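In Defense of the Top Loader

I moved into my building on Fleury Street in June, and the first thing I did (before the bed, before the curtains) was buy a washing machine that opens at the top. My friends think I've lost it. Everyone I know has a front loader with a porthole, and they talk about it like it's a family pet. Well, I've had both, and I'm sticking with the lid.

My main reason is my back. With the old front loader I was on my knees on cold tile every laundry day, feeling around in the dark for the last sock. Now I stand up, reach down, pull. White shirts come out in one big crumpled armful and I can hang a couple over whatever's nearest while I go back in for the rest -- lazy, sure, but it works for me.

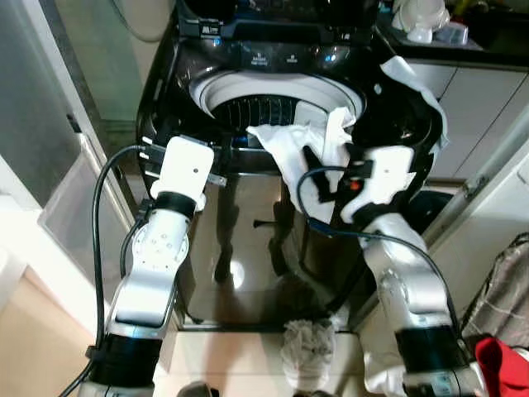

The trouble with shiny black

Looks are where I get grumpy. When I was shopping I went back and forth between the Prasura showroom and a discount place out in Murkum, and both of them pushed the glossy dark finish hard. Pretty in a store! At home it's a full-length mirror that shows you every fingerprint and your own knees. I'd take plain dull white any day, and I'd pay extra for it.

I'd also pay extra for fewer settings. Mine has more choices than I'll ever use, and I run 2 of them.

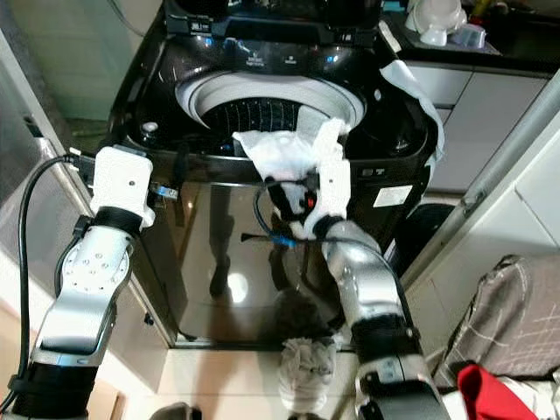

My real laundry gripe is dropping things. You lift out a tangled bundle, you feel good about yourself, and there goes a pillowcase. A crumpled whitish cloth on a pale tile floor is so easy to miss, too, right down there at the foot of the machine. I've started doing a floor check before I walk away, and I still find stuff later.

The cost is the other thing people bring up. I paid 213 dollars for mine, secondhand, from a guy on the Plotska boards, and it has been fine.

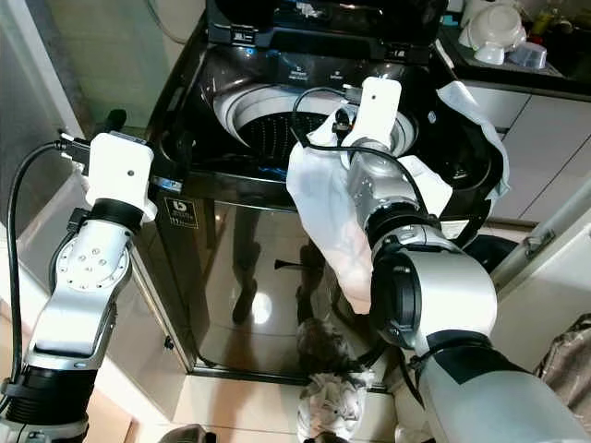

So would I ever go back to a front loader?

Only if I needed the space on top for a dryer. Until then I'm keeping my lid, and you can all keep your portholes.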